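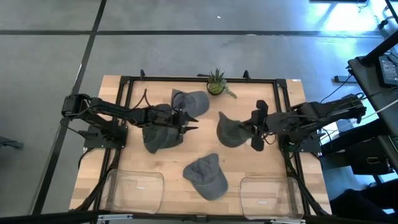 Juntunen felt cap, dark gray, pack of four
Reviewed 2018-06-07

I don't trust any cap that is sold by the pack, and the Juntunen listing talked a lot about "heritage felt" without saying what's in it. I bought one pack anyway, for 20 dollars, to keep by the door.

The fabric is soft and a little fuzzy. Fine for June evenings, too warm for noon. It also picks up lint, and the charcoal color shows every bit of it. The crown flops if you lift the cap by its brim, so don't expect it to stand up on a hook. I keep mine in a clear Lakberg bin – the brims fit if you stack them.

After 7 weeks the stitching on mine is holding. Would they last 200 wearings, as the listing says? I doubt it. 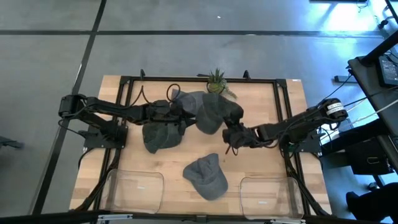 Ikix wrote in to say the older Drondden caps had a stiffer crown and went out of shape anyway, after one rainy weekend. Maybe so. I'd still pay 5 dollars more for a lining.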